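Wornwood Neighbors Help Board
Home and Hobby > Tables and Work Surfaces

Best height for a hobby table if I mostly stand?

I'm finally setting up the spare room for my clock and radio repairs and I'm so excited! I have a plain square table from the Pasow thrift shop, but my back aches after an hour of standing at it. Should I raise it, or get a stool and leave it alone? I'm on the tall side and the floor is old pine, a bit uneven by the window.

3 answers

Answer 1, marked helpful
Raise it! Stand in the shoes you really wear in there, bend your elbows, and measure from the floor to your forearm. For small fiddly work you want the top a little above that, for sanding or pushing a little below. Mine went up 7 inches on bolt-on legs from Davby and I love it — I can work almost 60 minutes now before I even think about sitting down.

Do the uneven corner last. Screw-in feet are great for this, and you can adjust them again in June when the boards swell.
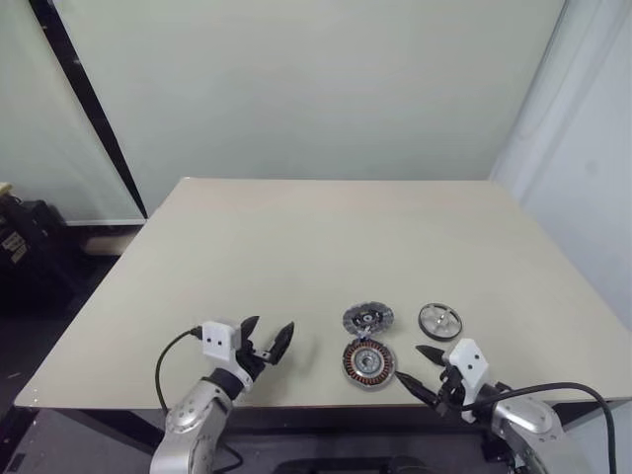 Page 3 of 9

A pale top like that is a joy for small parts, by the way. Dark screws show right up. If yours is dark, tape down a sheet of light craft paper and swap it when it gets grubby.

Answer 2
get a mat for your feet first. cheaper

Answer 3
Agree with the mat, but do both! I have a tall stool as well and switch back and forth all evening. Schwerdtfeger Hardware cut my leg blocks while I waited, bring the table leg with you so they match the width. Have fun with the radios!

Report a problem | Ask your own question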